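Home Shop Floor Care Sealers Trade Contact

We use cookies to remember your cart. Carry on browsing and we'll take that as a yes.

Gristlow Penetrating Sealer for Concrete Floors

Posted 19 August 2021 by Decha Paisan

Concrete has a reputation for being tough, and it mostly is, right up until somebody spills beetroot juice on it. Left bare, a slab drinks whatever you put down: oil, red wine, the tea you balanced on the workbench while looking for the tape measure. Gristlow is the sealer we sell to people who have just found this out, and to the smaller and smugger group who are planning ahead.

It's a clear, water-based sealer that soaks in and dries with no shine to speak of. If you want your garage to look like a car showroom, buy the Zomier gloss coat instead and enjoy skating to the bins. Gristlow leaves grey concrete looking like grey concrete. We've had customers ring to complain that they couldn't tell they'd used it. We asked them to tip a glass of water on the floor and ring us back.

What it's for

Garages, laundries, workshops, covered patios, shop floors and that room under the house everyone calls the studio. It goes on bare, cured concrete, broomed or steel-trowelled. It won't go through paint, tile glue or the last bloke's sealer, so those have to come off first. New slabs need a full 28 days before you go near them. Yes, even if the removalists are booked.

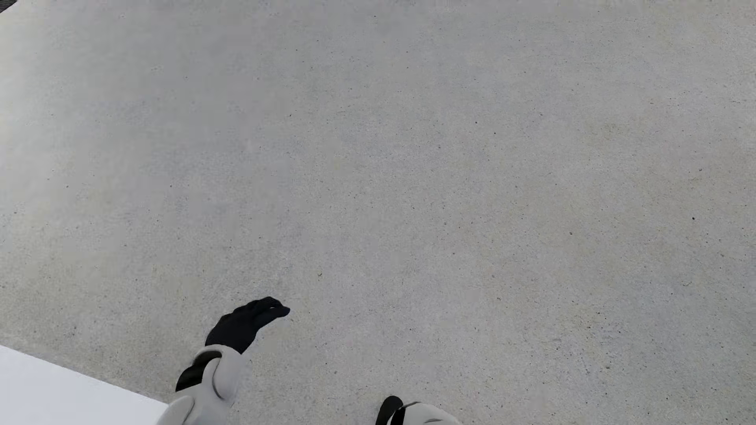 Light grey floor, plain finish.

Colour is the question we get most, which is odd for a product without any. Expect the slab to go a touch darker while wet and settle back over a day or so. Older floors can stay slightly darker in patches where they've been thirsty for years. Do a test square behind the washing machine. If you hate it, put the washing machine back.

Getting the floor ready

This is the dull part and it takes most of the weekend. Sweep, then sweep again. Scrub with a proper degreaser (we stock Petchrat, which smells like a lemon that has been through a divorce) and rinse until the water runs clear. Leave the floor to dry for two days in decent weather, longer in a basement. Old oil spots may need a second go. Fill cracks wider than a credit card with a cement-based filler and let that cure as well.

A quick check: flick some water on the dry slab. Drops that soak in and leave a dark mark mean you're right to start. Drops that sit up in little beads mean there's an old sealer in there, and you have our sympathy.

Putting it on

Shake the drum. Pour a bit into a tray and use a medium-nap roller, or a low-pressure garden sprayer that has never met weed killer. Keep a wet edge, brush out any puddles, and work towards a door. We mention the door on account of a phone call in 2006 from a gentleman in a corner of his own carport.

Two coats suit most floors, with the second going on while the first is still slightly tacky. Light foot traffic the next morning, cars after three days. Don't apply below 8 degrees, in full sun, or with rain on the way. Open the windows, wear gloves and goggles, and wash the roller in water before it becomes a club.

Sizes and coverage

The 15-litre drum is $328 and covers up to 90 square metres per coat on smooth concrete, a good deal less on rough. The 20-litre drum is $425 and has the better handle. Product code for the larger drum is 2621, and quoting it on the phone saves us both a chat about which one is the blue one.

Delivery is by road freight to the kerb. The driver won't carry it down the side path, and we've stopped asking him. Trade accounts can collect from the Zumau counter on weekday mornings.

How long it lasts

Five years in a home garage is fair, less where forklifts or teenagers are involved. When water stops beading, clean the floor and roll on one fresh coat. There's no stripping, since the same product goes over itself quite happily. It will slow stains down but it won't make the slab immune, so wipe up battery acid, vinegar and pool chemicals smartly. Acid eats concrete whatever you've rolled on it.

Unopened drums keep for two years out of the frost. Opened ones should be used by the end of the season, or by whenever you next remember you own one. The next delivery of the 20-litre size is due in September, and back orders go out first.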